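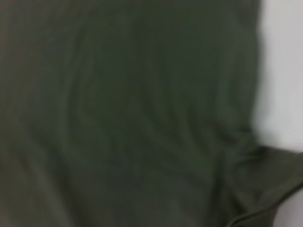

Oda Amundsen wrote to us after the spring open house that she had expected a robotics club to be all soldering and racing cars, and that she watched a shirt get folded for half an hour and missed her bus. She asked whether the club has a page that says what it does and who can join. It didn't, so we wrote one.

We are the Terkbridge Folding Club, a student robotics club at Terkbridge Technical High School. We work on one problem: getting a two-armed robot to take a piece of clothing from a table and fold it neatly. Most of our members are in grades 9 through 12. A few graduates come back during college breaks and help with the code.

## How the club started

The club grew out of an elective called Machines and Motion. For the final project, students could pick any household chore and try to automate part of it. Several groups picked easy things to grab, like cups and blocks. One group picked laundry. They did not finish, and they asked if they could keep the room open after school and go on with it. The elective ended and the group kept meeting.

In the first year there was one arm, and it could only drag a towel across a table. A second arm was added the year after that, and the whole setup got its name, Jita, from a vote at the end of a long afternoon. We have been a registered school club for 3 years.

## What we work on

A block keeps its shape when you pick it up. A shirt does not. It bunches, it slides, and the corner you wanted ends up under something. That is why we picked cloth, and it is also why progress is slow.

Nearly all of our work is done with ordinary T-shirts. We have tried towels, pillowcases and one hooded sweatshirt, but T-shirts are cheap, every family has old ones to give away, and people can tell at a glance if the fold is good. Dark shirts are harder for our software than light ones, because the creases are harder to pick out in the camera image. We use a lot of dark shirts for that reason.

A full fold is split into stages, and each stage has a student in charge of it:

- **Flatten.** Spread the shirt out and pull the wrinkles toward the edges.
- **Sleeves.** Turn each sleeve in over the body.
- **Long fold.** Bring one end over toward the other.
- **Finish.** Straighten the packet and move it to the side of the table.

The sleeves stage took up most of last year. If one sleeve goes in at a slant, the fold after it comes out crooked, and there is no good way to fix it later except to open the shirt and start over. We have a paper template that we lay next to a finished fold to check how square it is. It has been taped together so many times that we should make a new one.
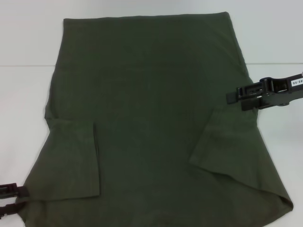 ## How we collect practice runs

Before Jita can do anything alone, a person has to show it. A student guides both arms through the job while the cameras record, and we call each recording a run. We now have more than 700 runs saved. New members usually do their first one in their second week.

We keep the bad runs too. They go in their own folder with a short note on what went wrong: "lost left corner," "grabbed two layers," "sleeve came back out." The notes are often more use to us than the good runs. When we went through them in February, grabbing two layers at once came up again and again, and that became the spring project.

Every run is looked over by a second student before it goes into the training set. This is dull work and we rotate it. Whoever is on review also fills in the log: which shirt, how it was laid out at the start, who was driving, and if the arms had to be stopped.

## The Ezeani Cup

Once a year we enter the Ezeani Cup, a regional contest for school teams working on household tasks. Each team gets one table and a stack of clothing they have not seen before. Judges score the folds for neatness and time, and they take points off each time a person has to step in.

At our last Cup we scored 75 out of a possible 92. We lost most of those points in the first round, when the gripper speed was set for our own table and was too fast for the contest one. We now run a setup check at the start of every event. It takes up part of our practice time, but we would do it again.

We also hold a smaller contest inside the club in the fall. New members are put in pairs and each pair gets one stage to improve. They show their work to the rest of us at the last meeting before winter break, with parents invited. Pairs do not have to win anything to stay in the club. Some of the code we still use came from a pair that placed last.

## Our room and our supporters

We meet in the old drafting room on the second floor, next to the woodshop. We share it with the yearbook staff, who have the far side and are patient with us.

Plamico, a plastics shop in town, gives us offcuts and lets students use their cutter for mounts and brackets. They have also shown several of us how to draw a part so that it can be made, which saved us a good deal of wasted material. The Parent Association pays our entry fee for the Cup. Everything else comes from the school activity budget and from a bake sale.

We are always glad to get old T-shirts. Any size will do, and prints and lettering are fine. A thick print makes that part of the shirt stiffer, so it folds differently, and we want plenty of those in the mix. Please wash them first and leave them in the bin outside the drafting room.

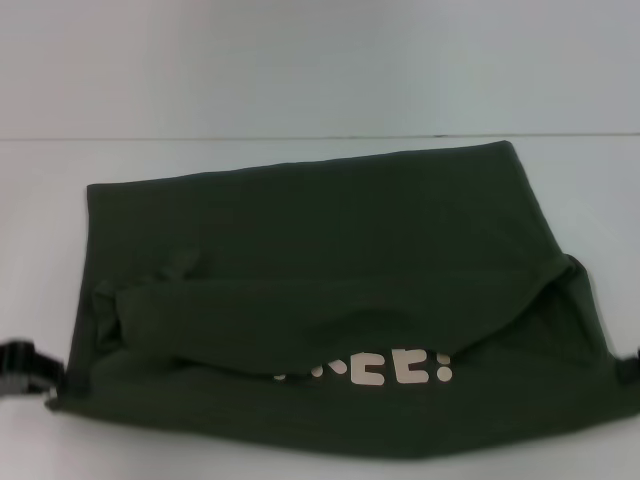
**Do students need to know how to code before they join?**

Most new members have never written a program, and we teach what is needed at the meetings. Students who would sooner build parts, run the arms or keep the log can do that all year.

**How much time does it take?**

We meet twice a week after school, from 3:15 until the late bus. Members are expected at one of the two. In the weeks before the Cup we add a third meeting, and the contest team should plan on coming to all of them.

**Does it cost anything?**

There is no fee. Students pay for their own lunch at the Cup, and the club shirt is optional.

**Is it safe to be near the arms?**

We have a short safety session that everyone takes before touching the equipment. One person stands at the stop button whenever the arms are on, and that person has no other job. Long hair is tied back and loose sleeves are rolled up.

## Joining

New students can join at any point in the school year, though fall is easiest. Come to a meeting, stay for an hour and see if you like it. If you do, pick up the permission form from the folder by the door and bring it back signed.

Middle school students can visit with a parent at our open house in the spring. We run Jita the whole evening, and visitors can lay out a shirt for it any way they want. Last time a visitor balled one up tight and dropped it in the middle of the table. Jita got it flat on the fourth try – the fold itself was not very good.

Teachers from other schools who are thinking about a similar club can ask the main office for our parts list and a copy of the blank log sheet. We are happy to share both.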